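5.3 Recording a two-arm demonstration

This section covers hand-guided and remote recording of tasks in which both arms share one work area. It assumes that the Vorkow controller is mounted, that both arms have been homed, and that the wrist cameras have passed the check in section 4. For single-arm tasks, go to 5.2.

Before you start

Choose a task that can be completed in one continuous recording. The controller stores a maximum of 3000 time steps per episode. When the limit is reached, recording stops and the episode is marked INCOMPLETE. Incomplete episodes are kept on disk but are left out of the export.

CAUTION: Keep one hand free for the stop button whenever the arms are in hand-guiding mode. An arm that is released while carrying a load above its rated payload will sink.

Setting the start position

1. Place the objects on the table inside the area both arms can reach.
2. Open Tasks > New and enter a task name. Names may have up to 32 characters. Spaces are converted to underscores.
3. Select the lead arm. The lead arm does the handling; the other arm holds its pose or follows, depending on the setting in step 4.
4. Set the support arm to HOLD or FOLLOW. Use HOLD for work inside small containers.
5. Move both arms to their start poses and press Save Pose.

Note: Start poses are saved per task. Changing the lead arm later clears them.

Recording by remote control

6. Take hold of both leader handles and squeeze each trigger once. The status light changes from white to green.
7. Align the leader handles with the arms. If the difference at any joint is too large, the controller refuses to engage and shows the joint number.
8. Press the foot switch to begin the episode.
9. Perform the task at a steady speed. When a part has to go into or come out of a compartment, line it up above the opening first and then move straight down or up. In jewelry box work this applies to the trays, where a tilted tray can catch on a partition.

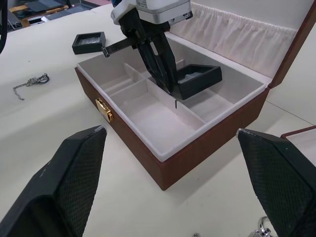 Geert Vanhove adds that at the Navadstead site operators slow down on the last part of the lowering motion and keep the gripper closed for a moment after contact. In his experience the arm copies a pause quite well, but if the fingers open while the tray is still moving it will copy that too, and the whole set then has to be recorded again.

10. Return both arms to the start pose and press the foot switch to end the episode.
11. Rate the episode KEEP or DISCARD. Unrated episodes are treated as DISCARD at export.

Recording by hand guiding

Follow steps 1 to 5, then hold the lead arm by the grip ring above the wrist and press the guide button. Do not push on the fingers or on the camera bracket - force readings taken this way are not usable. Keep your hands out of the wrist camera view as far as the task allows.

Checking the recording

12. Open Review and play back at least 3 episodes from each batch, in both wrist views.
13. Check that the timestamps of the two arms match. If they drift, restart the Vidal sync service and repeat the batch.
14. Press Export. The arms must be disengaged during export.

Note: Moving the table or a wrist camera after a batch has been recorded makes a new start position necessary. Repeat from step 1 and save the result under a new task name.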